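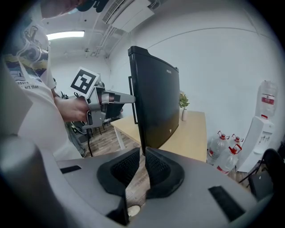
Gray hand-held gripper with marker plate, going for the handle of a black mini fridge.

Fluten Hand-Held Gripper, Club Kit

Fluten is the gripper our student robotics club builds and lends to other clubs and classes. You hold it like a tool, you do a chore with it, and the recording becomes practice material for a robot arm. No arm needed to get started, which is why we love it so much!

What's in the kit

Two grippers, one for each hand
Gray printed bodies and long fingers
Spare jaw pads
Square marker plates for the top mount
Cables, plus a screwdriver that fits every screw on the thing
Printed task cards (11 in the current set)

Task cards

Each card gives you one everyday job and a way to set it up with things you probably already have in the room. The mini fridge card is the club favorite by a mile. A door handle sounds easy until you try it with two stiff fingers and have to think about where your wrist goes – and then you do it again from the other side, a bit lower, a bit slower, and suddenly you're arguing with your teammate about what counts as a good pull. (We think that argument is the best part of the whole class.)

Hertta Ahonen wrote the first cards for her Butemow summer course and still edits the new ones. Send her your own if you come up with a good one!

How a session runs

Plan on 30 minutes per pair of students. Check that the marker plate is clean and fully seated, plug in the cable, and do one slow practice run before you record. Swap places halfway. Keep the cable clear of table legs.

The shared library passed 2,000 recordings this July, all of them made by students. Clubs that borrow a kit can use the whole library for their own projects, including entries for the Plerkero challenge.

Good to know

Marker plates scratch if they're stacked face to face, so slip the paper sheets back in between.
The older Heinonen finger set fits the same body but needs the short screws.
Left and right grippers have different bases. Look for the letter inside the housing.

Loan period: two weeks, can be extended if no one is waiting
Age: middle school and up
Page updated: 2020-07-24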